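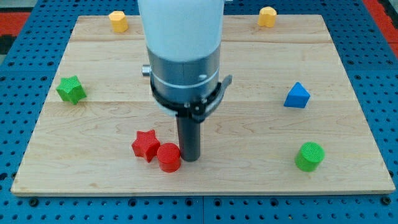
The block-pushing bench, with the red cylinder next to the pusher.

Planning Software Engineer, Jumby
Stenby office, starting in June

We write the software that decides where a robot arm should push things. It sounds like a modest ambition until you have tried to get a star to go in a straight line.

Our planner, Maldonado, takes a typed instruction ("put the red star by the blue triangle") and turns it into a series of short pushes. It is 11 modules of C++ and Python, two of which are a pleasure to read. You would be joining a team of six to work on the others.

You will:
– cut replanning time, currently 100 milliseconds on a good day
– improve contact prediction for shapes with points and lobes
– look after Bumis, our log replay tool, and its over 3,000 recorded runs

You should know motion planning or control well, and be able to explain a failed push without blaming the table. Experience with learned policies is welcome. Strong opinions about build systems are tolerated until lunch.

We offer 23 days' leave plus bank holidays, a pension and a decent chair.

Send a CV and a short note about a bug you were fond of to Endang Kwok, who reads all of them.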